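Section 5. Sorting and Putting Away Loose Earbuds

The Fevard desk tray comes with two lined wells for charging cases and a shallow dish for everything you haven't dealt with yet. Most owners fill the dish first. The steps below are for getting it empty again.

Before you start

Clear a patch of plain tabletop. A dark, matte surface is best, as white earbuds show up well on it and are less inclined to roll off toward the baseboard.

1. Put the cases down side by side at the back of the patch, with the lids closed.

2. Lay the loose earbuds in front of the cases. Do not try to match them yet. You will be wrong, and you will be wrong with confidence.

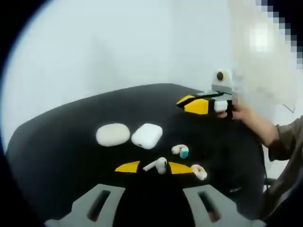 Fig. 5-1. Cases at the back, loose earbuds in front.

3. Sort by shape. Long stems go in one group and curved bodies in another. If you end up with an odd number, check your coat pockets before writing to us.

4. Look at the tips. Two curved earbuds with different-colored tips may still be a pair whose owner lost a tip on a train. Compare the bodies and the L and R marks, if your earbuds have them.

5. Wipe each earbud with a dry cloth and seat it in its own case. It should drop in without persuasion. If the lid won't close, you have the wrong case or the wrong ear.

CAUTION: Do not force a lid. Do not use water, spit or a toothpick on the charging contacts.

NOTE: An earbud with no case goes in the Sterham pouch (part 1799, sold separately). Give it until the end of the month, then accept the situation.

Section 6. Placing the Tray Near a Monitor 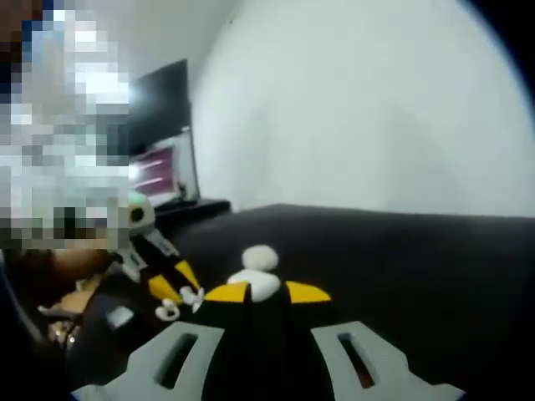

Queiroz

Desks already have residents. If toy figures live in front of your screen, you can keep them, but the tray needs a flat spot of its own and some elbow room.

1. Move the figures to one side as a group. Anything with wings or arms that stick out should face away from the tray – sleeves catch on them, and then the whole population goes over.

2. Set the tray down with the wells toward you and press each corner. If it rocks, turn it a quarter turn and try again.

3. Put the cases in the wells. The Hustuvness liner fits one way only, with the notch at the front.

NOTE: Figures must not be stored in the wells. They fit, and the earbuds will be back in the dish by evening.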